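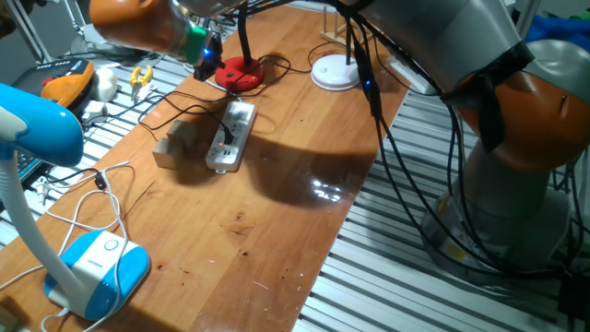 Figure 3. Tabletop with lamps, power strip and two wooden blocks, Skernitz cell.

4.2 Where the wrist view lets us down

I'll admit I went into this part of the study pretty sure the wrist camera would carry us. We trained one policy on the wrist view alone and a second on wrist plus fixed camera, using the same 556 demonstrations for both (collected in August, mostly by Jyoti Bisht and me).

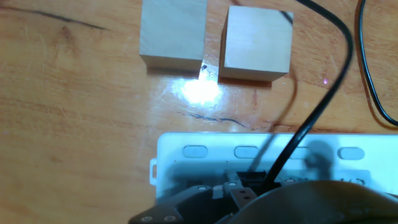

Cords were the headache! Up close, the policy has to guess which cable belongs to which lamp, and a dark cord lying in the arm's own shadow is a rotten thing to guess from. Glare off the varnish didn't help either, so we left it in and labelled those episodes separately.

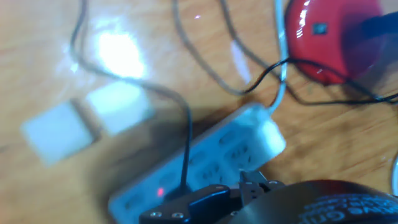 Adding the fixed view sorted out most of the wrong-cord errors, though it did nothing for fine alignment at the socket. I'd favour keeping both streams for now, even with the slower training. We also tried masking the gripper out of the wrist view, and the behaviour hardly changed.
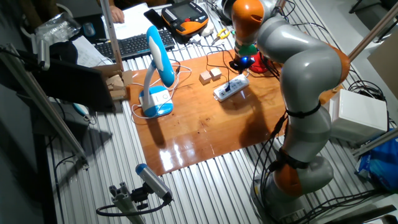
Yasir Malik argued, on reading our draft, that the second view might simply be teaching the policy our lamp layout, and that we ought to shuffle the lamps before claiming anything more. Fair point, and we take it up in Section 5.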